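Home Products Slab Prop & Shoring Rental Downloads Contact

Nesent 6 Slab Shoring System

The Nesent 6 is our aluminum panel and prop system for pouring flat concrete slabs, and we're really fond of it. Two people can set a bay from the floor below, without anyone walking on loose panels, and the bay is ready for rebar as soon as the edge guards are on. If you've spent a winter carrying timber beams up a stairwell, you'll notice the difference on the first morning!

Every panel hooks onto the prop heads at one end, swings up, and drops onto the next pair of heads. The hooks are the same on all sides, so there is no wrong way around (we still paint one corner blue, mainly so crews can line up the stacks). Panels come in full, half and filler widths, and the fillers slide to close the gap at a wall.
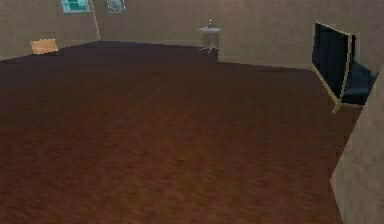 Room interior, wood floor finish.

The drop head

This is the part we get asked about most. Tap the wedge with a hammer and the head lowers, bringing the panels down while the prop stays tight under the slab. You can strip the panels early and move them to the next pour, with the props left standing until your engineer clears them. On the Elbridge job the crew ran six floors on one set of panels and two sets of props, and the panels went back to the yard in very good shape.

The wedge is forged and captive, so it can't fall out or go missing in the mud. Wipe the slot when you strip. Dried paste in there is the usual cause of a stiff head.

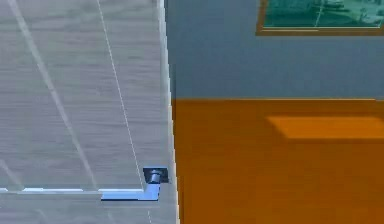

What comes in a set

- Panels in full, half and filler widths
- Props with drop heads, inner tube marked for height
- Tripods for the first row and for corners
- Edge guard posts and toe board clips
- Stacking pallets, five to a standard set
- Release oil and one spare wedge hammer

Order code for the standard set is 1601. Beam adapters and tall props are listed separately under Amaral fittings, and they fit the older heads too.

Pouring around openings

Slabs are rarely plain rectangles, and this is where we think the system is a pleasure to use. Stair openings, shafts and pipe sleeves can all be boxed on top of the panel face, which takes screws without splitting. Fill the holes with the plugs in the kit before the next pour. 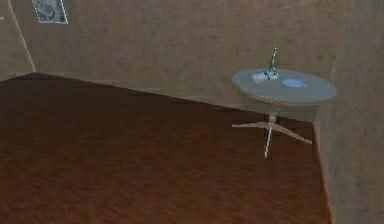 Sleeve layout deserves a good hour before any concrete is ordered. Mark each drain and supply from the plumbing drawings, box them out, then check them again once the rebar is down, as mats do get shifted. Think about what will stand in the finished room. A round pedestal sink against the back wall, like the one shown, leaves very little room to hide a drain that came up in the wrong place, and coring a cured slab is slow, noisy work. We supply sleeve cones that screw straight to the panel and pull out clean.

Rental and support

Sets are available to rent or buy from our Valtmont yard. Send us your slab drawings and we'll return a panel layout with a parts count, usually within about 6 working days. We're glad to come out for the first bay as well, and it's honestly our favorite part of the job. Rental rates on this page were updated 9/30/26 and hold through March.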